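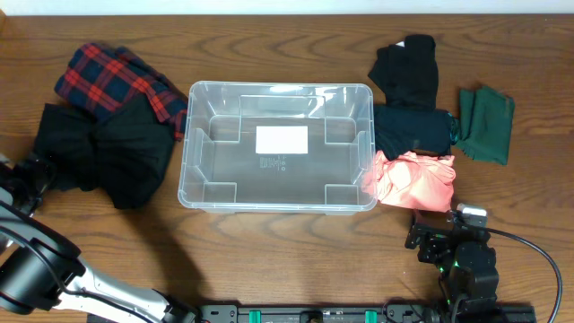 **Minutes, Totville Shared Laundry and Workroom, automation subgroup**

November 8, 2022, back office, Grimshaw building

Minutes of the April meeting were accepted with one correction: the quote from Zodonier was for a yearly lease, and the minutes had it as a purchase.

**1. Can a machine take over sorting and packing?**

The subgroup was asked in April to come back with a yes or no. The answer for this year is no for folding and a qualified yes for moving clothes into bins.

Points made in discussion:

- Picking up a garment from a pile is the part that has come along most. Putting it in an open bin is well within reach if the bin stays where it is.
- Clear bins came up again. Staff like them because they can see what is inside. It was asked whether a camera has more trouble finding the rim of a clear bin than a solid one. Left open.
- Dark clothes next to other dark clothes are a worry. A black shirt on top of a navy one is hard enough for a person at the end of a shift. Plaids and light colors are easier to tell apart.
- Two arms are wanted for anything bigger than a T-shirt. One member thought a single arm would do if we gave up on neatness. Not agreed.
- Folding to the standard we give customers is still hand work. A crumpled flannel shirt has to be found by the collar, turned and buttoned, and no supplier we spoke to would put that in writing.

**2. Relent system**

The Relent sales sheet was passed around. It covers towels and flat sheets only. We handled 619 mixed bags last month and very few were all flat items. The sheet gives no speed for mixed clothing. To be asked again in writing.

**3. Cost**

A limit of $2000 was set for trial expenses this financial year, to include bins, labels and any table work. Staff time is outside that figure. The Zodonier lease would be well over it and was put aside.

It was asked whether hours would be cut if a trial went well. The chair said no hours are being looked at. A member asked for that to be minuted.

**4. Decisions**

- Folding stays with staff.
- A bin-loading trial may be proposed for the small table, clothing only, no bedding.
- Bin labels to go on the end wall for the trial, so they can be read when the bin is full.

**5. Actions**

- Secretary: write to Relent on mixed loads.
- Chair: ask Grimshaw about a second outlet by the small table.
- Floor lead: set aside 2 bags of unclaimed clothing for the trial.

**6. Other business**

The dryer nearest the door is squeaking again. Reported to the building office.

Next meeting to be set once Relent has replied.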